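Speaker notes: Can it clear the table yet?
Library evening talk, 20 mins plus questions. Slow down!! Water is on the left.

Opening. Say hello, thank the organisers, then straight in. Ask for hands up: who would let a machine clear up after tea? Wait for the laugh. Then, who would let it near the good mugs? Fewer hands, hopefully.

My answer up front so no one sits there waiting for it. Bits of the job, yes. The whole job, no. Spend the rest of the talk on the gap between those two.

Slide 1. The bottle. Leave it up while I talk. Drink still in it, screw cap on top, two fingers either side. Grip too soft and it slides, too hard and clear plastic buckles. We do this half asleep with a phone in the other hand.

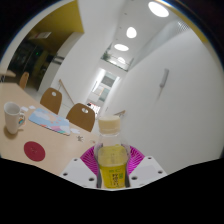
Ralgate, 20/11/2021

(Notes redone for tonight, the August version was far too long. Cut the history of the vacuum cleaner. Cut the joke as well.)

Say what a hand-held gripper is good for, one sentence: a person does the chore with the machine's fingers, the machine gets to learn from it. Don't get drawn into how the learning works, send them to the handout.

Slide 2. The coaster. Bottle standing on a red coaster, mug next to it. Point out the bits of paper and little cutouts on the table too. A person clearing up has to decide: rubbish, or somebody's craft project? I wouldn't know either. I'd ask. Machines are poor at knowing when to ask, and this is my main grumble with the whole field.

Numbers, keep it quick. Our bench trials at Melis, 400 goes at picking up one bottle and putting it on one mark. Missed or knocked over 9 times. Sounds great. Then we swapped the table and the misses went up past 200 in the next 400. Same bottle. PAUSE HERE.
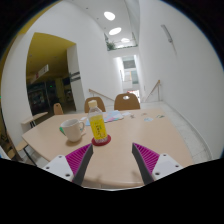

Slide 3. Why putting down is harder than picking up

Picking up, you can be a bit off and the fingers sort it out for you. Putting down you need to know where the bottom of the thing is, and your own fingers are in the way. Coaster has a rim, catch the edge and over she goes. Then letting go: open both sides together or you drag it. Small children knock things over at exactly this point, so do I.

Mug is worse again. Handle on one side, so which way round do you come at it? Grab by handle, by the rim, round the body? All fine, all differnt.

If running late skip to slide 4. 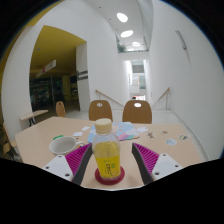

Slide 4. So what about the shop floor?

Better news here. Same box, same shelf, same height, all day. Silen run a packing line where the arm shifts some 2,000 cartons a shift and people do the awkward ones. Good split I think. The people on the line told me they like it, apart from the noise. Mention the Stultano trolley as well, the one that carries but doesn't pick. Dull, useful, sells.

Point to make: a shop floor gets tidied for the machine. A kitchen won't be. Who's going to move thier chairs and bin the clutter so a machine can fetch a drink? Some might. My mother, no.

Slide 5. Getting at the table. Round edges, chairs around it, a stair rail close by. Fingers are only half of it, something has to carry them about, and reach over, and not bump the furniture. Bottle off the coaster in this one, so ask the room: would you put it back or leave it? Usually splits the room, let it run for a minute if they're chatty. 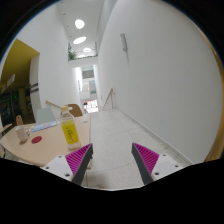 And that's the trouble with "tidy", it's a matter of taste. We never wrote down a rule for it at home and now we want one for a machine. My guess, if pushed (I will be pushed): single jobs in a fixed spot, soon. Clearing any old table in any old house, a good while yet. Don't give a year. Gave a year last time and got an email.

Questions likely: cost, jobs, will it do ironing. Ironing = no. Jobs, be fair, don't wave it off, go back to the Silen line.

Handouts by the door. Clicker goes back to the desk.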